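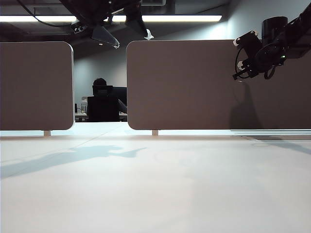
Margarida Vieira
Home and Workshop Editor

Sat 11 February

A white work table shows everything: pencil marks, coffee rings, glue, the gray haze that builds up where your forearms rest. Most of it comes off with things you already have under the sink.

Start dry. Brush crumbs and grit off with a soft hand brush before any water goes near the top. Grit dragged around under a wet cloth leaves fine scratches, and on a matte finish those scratches hold dirt for good.

For the weekly wash, put a small squirt of dish soap in a bowl of warm water. Wring the cloth until it no longer drips. Wipe from the back of the table toward you, rinse the cloth, wipe again with plain water, and dry with a clean towel. Skip the last step and you get streaks that look worse than the dirt did.

Pencil comes off with a white eraser. For ballpoint, dab on rubbing alcohol with a cotton ball and blot. Try it first on the underside or a back corner. Dried white glue will soften under a damp cloth left in place for ten minutes, and then a plastic scraper lifts it. No steel wool, no scouring powder.

Seams need their own care. Where two sections of a top meet, water sits in the join and can swell the core. Run a dry toothbrush along the line, then a barely damp cloth, then a dry one. If the two sides no longer sit level, check the fasteners underneath before you try to fill the gap.

Upright dividers with a fabric finish collect dust faster than you would think, mostly along the top edge and around the corners. Use the upholstery brush on the vacuum, low suction, working from the top down. For a spot, mix a little soap in cool water and use only the foam. Blot, don't rub. I do mine before the table, so that the dust lands on a surface I haven't cleaned yet.

If your dividers stand on short feet, leave the gap under them open. It is handy for passing a cord through, and a ruler wrapped in a dry microfiber cloth will reach in and pull out whatever has collected there. Check the feet while you are down there. I tighten mine in March and again when the heating goes on in the fall.

A rounded corner that has started to fray can be held with a dot of clear fabric glue. Press it with wax paper for an hour and leave it overnight before you lean anything on it.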